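Home | Our Work | Reports | Grants | Contact

Last updated: July

Driria Household Water Program: Mid-Year Progress Report to the Caruso Fund

1. Where the work stands

The grant pays for three pieces of work in Drirkport and Nandton: replacing old shutoff valves, fixing leaks inside homes, and sending each household a water bill it can read. The first is ahead of plan. The second is on plan. The third is behind, and section 4 explains what we intend to do.

By the end of June we had visited 1,173 homes. The plan called for fewer at this point, but the mild spring let the crews keep working through weeks we had set aside for bad weather. Most visits took under an hour. The longer ones were nearly all in the older streets near the Drirkport harbor, where the shutoff is often under the floor or behind a wall that has been built since.

2. Valves

We bought 400 valves in the first order and have fitted 245 of them. The rest are in the Nandton store. Prices went up after we placed the order, so we do not plan to buy again until the stock is used. If the price holds where it is now, the second order will still fit inside the budget line.

One batch had stiff handles. The supplier took them back and replaced them at no cost to the grant, but it held up the harbor streets by two weeks. Crews now open and close each valve by hand at the store before it goes on the truck.

3. Leaks inside the home

The most common repair is still the toilet flapper, followed by dripping kitchen faucets and then bathroom faucets. Outdoor taps come last, although when an outdoor tap does leak it tends to lose more water than the others put together. We are moving outdoor taps to the start of the checklist for the fall.

We changed how repairs are recorded. Crews used to write up the whole home on one sheet, and the office could not tell which room a part had gone to. There is now one line per fixture. It adds a few minutes to a visit. The parts count at the end of May matched the store records for the first time.

Tenants were harder to reach than owners. In Nandton many of the rental buildings have one account for the whole block, and the person who pays the bill does not live there. We have started leaving a card in the entry hall with a phone number and a choice of morning or evening visits. Evening visits, from 5 p.m. on, are now a third of the Nandton schedule and we have moved one crew to a later shift to cover them.
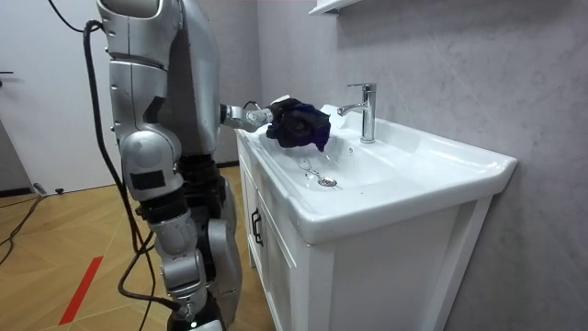
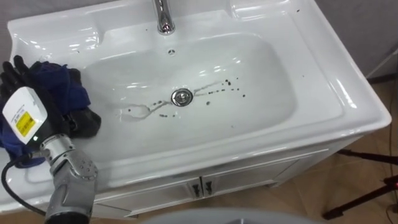
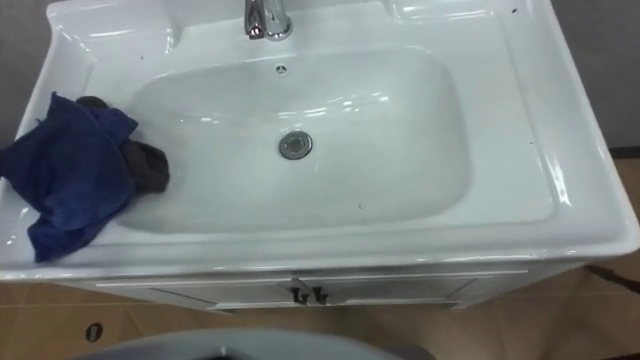
Bathroom sink, white basin.

4. Bills

The new bill was due to go out in April. It has not gone out. The draft was ready, but the billing office changed its software in the same month and could not print two formats. We expect the first mailing in September. It will go to 3,137 accounts, covering both towns.

In the meantime we tested the draft with a small group of customers. They wanted the amount due at the top and last year's use for the same month beside this year's. Several did not know what a billing unit was, so the draft now gives use in gallons. The chart on the back confused more people than it helped and has been dropped.

5. Spending

Labor is slightly over the half-year figure on account of the extra visits. Parts are under. Printing and postage have not been touched. We ask the Fund to let us carry the printing money into the fall quarter. No change to the total is requested.

6. Next quarter

Finish the harbor streets. Use up the valve stock. Mail the bills. Begin the return visits in Drirkport, where we will read the meter again at homes repaired in the winter and compare it with the earlier reading. Those results will be in the year-end report, along with a full parts list.

Related items

Drirkport valve schedule
Nandton evening visits: how to book
How to read your meter
Household Water Program: year one report
Caruso Fund grant terms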